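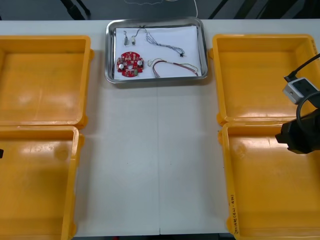 Clikurard Sort Kit: README and data card

Maintained by Gifty Asante and Yaw Asamoah, Sowah workshop. Questions about the files go to Gifty, questions about the hardware go to Yaw.

What this package is

Clikurard is a two-arm sorting kit for small electronic parts. The kit is sold by Wornum, and we at Sowah are a customer who uses it every day. With this package we share the recordings we made on our own kit during May, the settings files we used, and our notes on how the product behaved. We wrote the notes mostly for other small workshops who think about buying it. If you only want the data, you can go directly to the section Contents.

The task is simple to say. Mixed parts from old devices are placed on a metal tray lined with white paper, in the middle of a long white table. Four yellow bins stand in two pairs, one pair on each side of the tray. The arms pick one part at a time and put it into the correct bin. An episode starts when the bins are empty and the tray is loaded, and it ends when the operator presses the stop key.

Part classes

Each class has its own bin. The names below are the same as in the label files.

board: a printed circuit board with its components still on it. Round boards with a hole in the center are included in this class. In the first version they had a separate name, but we merged them.

switch: small switches and similar parts, also when they have short wires attached.

cable: wire bundles of one color, twisted or straight, with or without a connector at the end.

harness: wires of several colors which belong together, usually with a connector or pins at one end.

The difference between cable and harness is the one that people ask about. We decide it by color of the wires only. If there are two or more colors, it is a harness. Dela Kwofie checked all the labels with this rule and corrected the ones where the operator had decided by length.

The assignment of class to bin is not fixed for the whole set. It is written in the file bins.txt of each session, please read it from there and do not assume it.

Contents

episodes/ contains 1000 episodes. Each has the joint positions of both arms, the gripper opening, and the video from the fixed table camera.
labels/ contains one text file per episode, with the class of each part and the result of each pick.
settings/ contains the grip force, speed and height values we used.
bins.txt is found inside each session folder.
notes.txt contains the free comments of the operators. The comments are in the original wording and some of them are short.

Of the 1000 episodes, 693 are marked "clean". This means every part went to its correct bin without help from a person. The other 307 have at least one drop, one wrong bin or one manual correction. We kept them in the package on purpose. If you train only on clean ones, the arms do not learn what to do when a harness slips out of the fingers. Kobina Antwi tried both ways and preferred the full set.

How we recorded

The operator moves the arms with the two hand controllers which come with the kit. Most of the episodes were recorded by Kobina and Edem Agyeman, in the morning hours. There is no session from Sunday. The parts were placed by hand, and we asked the operators to change the position and the turning of every part between episodes. They did this well for boards and switches. For the long harnesses there is less variation than I would like, because there are not so many ways to make them fit on the paper.

The white paper is not from the manufacturer. On the bare metal, the reflections disturbed the detection of small silver parts, and the parts also slid away when the finger touched them from the side. With a sheet of plain paper both problems became much smaller. We change the sheet when it has marks or folds. The rims of the tray still reflect light, and so do the walls of the bins, so please expect bright spots in the video.

Our opinion on the product

Setting up took us one working day. The manual says half a day, and I think this is possible if you have already a table of the correct height. We did not. The calibration program is clear and it tells you in normal words which step failed. Twice we had to repeat the calibration of the left arm after someone moved the table, and it was finished before the coffee.

Picking of boards is very good. The fingers take the board at its outer edge and the grip does not damage the components, as long as the force stays at the level 4 or under. Please be careful with boards that have tall capacitors. The planning software sometimes chooses a grip where the finger comes down on the capacitor. You can forbid this with the option keep_clear in the settings folder, and we suggest you switch it on from the beginning.

Picking of switches is good. When a thin wire stands up from the part, the system can take the wire for the body, and then the switch hangs and swings on the way to the bin. Usually it arrives anyway.

Cables and harnesses are the weak point. A loose loop is easy to grip but it may carry a neighbor part with it. A twisted bundle is easier. The sales page of Wornum shows harness sorting at full speed, and we could not reach this speed with acceptable results. We run harnesses at half speed. I wrote to the support, they answered on the next day, and they said that a new finger shape is in preparation. There was no date for it.

The cable routing at the wrist could be better. The loop of black cable near the gripper needs enough length for the turning of the wrist, but if it is too long it catches on the bin rim. Yaw fixed ours with a soft strap. Check it every week.

The fingers have rubber pads. The manual gives 2000 picks as the interval for replacing them. Ours looked worn before that, probably from the sharp pins on the harness connectors. A spare pair is in the box and more can be ordered without ordering the complete gripper, which I appreciate.

Would we buy the kit again? For boards and switches yes. For a workshop that has mainly wires to sort, I would wait for the new fingers, or ask Wornum for a trial with your own parts. They agreed to this with our partner workshop in Zuncombe, so it is worth to ask.

Known problems in the data

Some bins have handwriting on the outside wall. These are old storage marks and have no relation to the class. Do not use them as labels.

In several sessions one of the arms is nearly outside the camera view when it is at rest. The joint data is complete in these cases, only the video does not show the arm.

The outer bins go past the border of the video, so a part that falls far into the corner may not be visible. The result in the label file was written by the operator at the table and should be trusted more than the video.

The gripper opening is stored as a number from 0 (closed) to 1 (open). In the first session it was stored in the opposite direction. We converted it, but if you see a gripper which opens when it should close, please tell us the episode number.

Use and sharing

You may use the package for research, teaching and your own products. Please keep this file together with the data. If you publish results, write which version of the labels you used. We do not give support for the kit itself, this is done by Wornum.

Changes

Version 2: merged the round boards into board, corrected cable and harness labels, added notes.txt.
Version 1: first package, for internal use and for Zuncombe only.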